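Switching the closet over

15th October

The first cold morning came this week, so I did the closet. I do it twice a year, and the fall one takes longer because I leave things where they land all summer.

The apartment has one closet with a shelf over the rod, and a dresser that sticks. Sweaters go in the dresser from now until spring. Summer clothes go up on the shelf in two flat bags. Everything that isn't really clothing — swim things, beach cover-ups, bags with straps, the stuff we wear to the pool in Mitenstead — used to get stuffed in the gaps. By spring it was all creased and I could never find the one thing I wanted.

In August I bought a storage basket to deal with that. It was the Rewi one, gray plastic with holes in the sides and a wooden handle on top. I had looked at a canvas bin from Kararine first, but it was 40 dollars and it sagged in the store, which didn't seem like a good sign. The plastic one cost 17 and I have no complaints. It wipes clean, and air gets through it.

I emptied it onto the bed before putting anything away for the winter. Some of what was in there had no business being there: a phone charger, sunscreen that expired last year, one sock. Two tops went into the donation bag. I checked the elastic on everything else by pulling it. If it crackles, it goes. One pair of shorts crackled.

Then it all got washed, cold, and hung over the shower rod overnight. Don't skip the drying. I put away a damp towel two years ago and the whole shelf smelled until New Year's.

I tried folding the bright stretchy things and gave up. They slide open as soon as you let go. Now I put the heavier pieces on the bottom and bunch the slippery ones on top, and I can tell what's in there by color without taking the basket down. Straps and cords are still a problem. They catch on each other and on the handle opening, so lift things out slowly.

The sweaters are in the dresser now and the drawer still sticks. I rubbed a candle along the runners, which helped for one day. I may try the wax sticks from Emolia next.

The basket goes up on the left side of the shelf, next to the extra blanket. I still have the shoes to do, and the hall hooks, and I would like to get to both before it rains again.
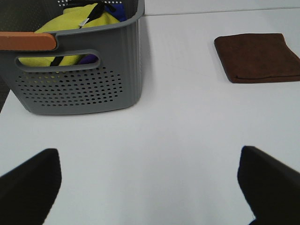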